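Mistska gripper kit: notes after a month on the bench

The Mistska kit is sold by Trorolmont as a bolt-on package for people who already own an arm. In the box are a two-finger gripper, a wrist bracket, a camera, the cables and a licence for Gromis, the software that handles recording and playback. I paid full price and have no arrangement with the seller.

Fitting it

Mechanical fitting took one evening. The bracket goes on before the gripper, and the printed sheet has these two steps the wrong way round, so I did the job twice. The camera cable is a sensible length. I left a generous loop in it, as a tight one pulls at the connector when the wrist turns. The arm's own cable is held back with a zip tie.

Gromis installed without trouble but wanted the camera plugged in before it would start. It does not say so. It shows a grey window and waits.

Calibration

There is a routine for this and it works. Touch off at the four corners of the work area, confirm each one, save. I repeated it after moving the table and the saved heights were out by 2 mm, well within what I need for kitchen objects. The drift over a long session is another matter. After almost 200 cycles I ran the routine again as a habit.

The lid task

My standard test for any gripper is a bamboo steamer in a steel pot. The lid is light, wide and slightly springy, and the weave gives the fingers very little to hold. I use the same steamer for everything, with a few bits of toy food on the cloth beside it.

Pressing is done with the fingers closed, straight down near the centre. Gromis lets you set a force limit for this, on a scale with no units. I settled on 38. Lower values stopped the arm early on the weave, and higher ones flexed the lid more than I liked.

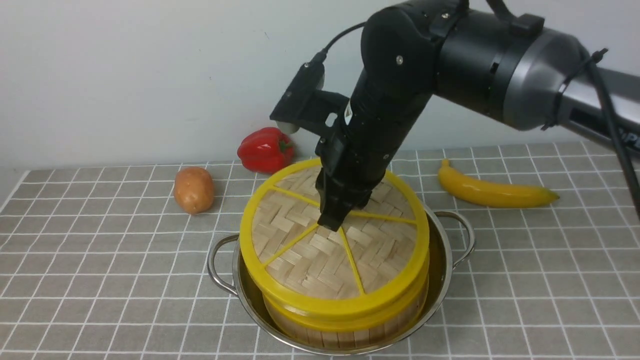

Camera

The picture is sharp enough at working distance. Exposure is automatic and cannot be locked, so it hunts when the polished pot fills the view. A matt pot would help, but I would sooner have the setting.

Compared with the Coste

I used a Coste gripper before this one. It closes faster and is quieter, but it has no camera mount and its recorder drops entries once the log passes 3000 lines. The Mistska logs have stayed complete so far.

Still to test: the longer fingers, which are sold separately and were out of stock in March.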